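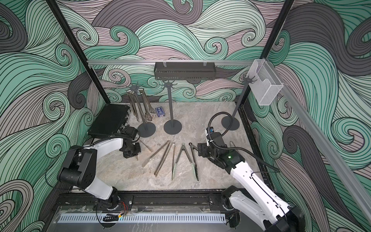
Reading Room Opening Checklist, With Comments

By Bradley Whitlock – March
2 minute read

Please walk the Dambridge branch library with this before we unlock on Monday. I've put my own comments under each item, and I'm sorry if they run on a bit.

1. Front doors and ramp
Both doors should swing freely and latch without a shove. Comment: the left one is fine now, bless it, but the ramp mat still curls at the corner. Taped down for the moment.

2. Local history stacks
Check every shelf bracket in the Lambert collection. Comment: all 1,371 volumes are back up, and the bottom shelves feel solid. Two brackets on the top row of bay four need tightening – please don't load that row yet.

3. Aisles
At least 36 inches clear, step stools parked at the ends. Comment: pass, though the returns cart does love to wander.
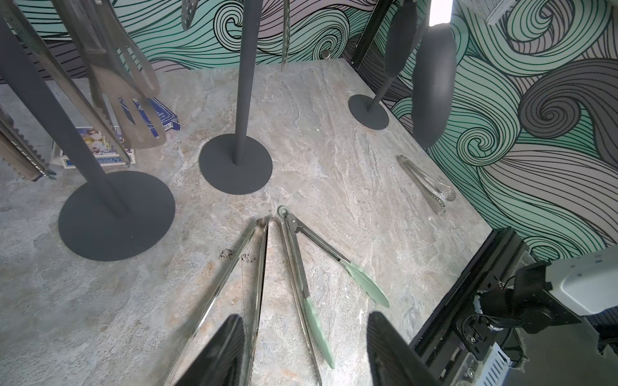
4. Exits and extinguishers
Signs lit, tags current, nothing stacked in front. Comment: the exit by the microfilm readers had a box of Darkmont newspapers against it. I moved the box and left a friendly note.

5. Meeting room
Posted limit is 30 people. Comment: the sign has faded and I've asked for a new one.

Comments (3)

Trish: I can tighten bay four before story hour if someone leaves the ladder out.

Paul D.: Does the basement get its own list? The light on the stairs flickers.

Bradley Whitlock: It does, Paul, and I'll add the stairs to it tonight. Ladder's by the map case, Trish – thank you!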